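Household Chores Collection, Plukden release
Data card and README

Date of this version: Saturday, February 2, 2019
Prepared by: Leire Aguirre and Emiliano Iglesias
Reviewed by: Araceli Calvo

1. Purpose

The collection was assembled by the Plukden project to help answer a practical question: which ordinary household chores can a two-finger gripper be taught to do from human demonstrations, and which remain out of reach. It is intended for research groups training or testing manipulation policies. It is not intended as evidence that any product is ready for use in homes.

2. Contents

The release holds 3862 demonstrations in 11 chore categories. A further 317 demonstrations are set aside for testing and should not be used in training. Each demonstration was performed by a person holding the gripper and has one folder, with a video file, a record of finger opening, and a short text label for the chore.

The label names the chore as it was assigned to the operator. It does not state whether the chore was completed. Completion is recorded separately in the file named outcomes.

3. Current assessment

Picking up a single rigid object from a clear surface is the category in which trained policies come closest to the human operators. Clearing a table is harder. Bags change shape when they are lifted, bottles lying on their sides can roll, and light packing material may move before the fingers close - a difficulty that slower motion reduces but does not remove. Sorting waste from items to be kept remains the weakest category, and the project does not consider it solved.

Work on a real table also differs from work in a laboratory. Homes have narrow passages, chairs in the way and surfaces with strong patterns. Users should expect lower results in rooms that a policy has not seen.

4. Sample views
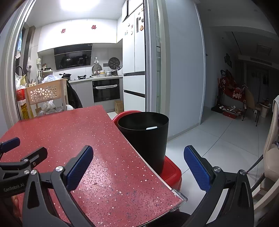
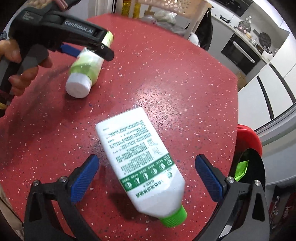
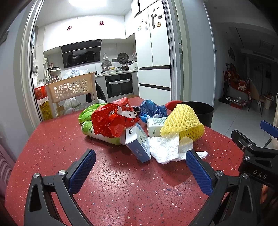 5. Known limits

All operators were adults with prior training on the gripper. Novice handling is not represented. Seven demonstrations in the table-clearing category have gaps in the finger record and are listed in the file named exclusions. No force readings are included, and users who need contact force will have to estimate it by other means.

6. Access and contact

Access is granted on written request, for research use only. Requests should name the institution and the person responsible for storage. Attempts to identify residents from the contents of their rooms are not permitted. Corrections to labels may be sent to Nerea Herrero, who maintains the outcomes file - please give the folder number in each case.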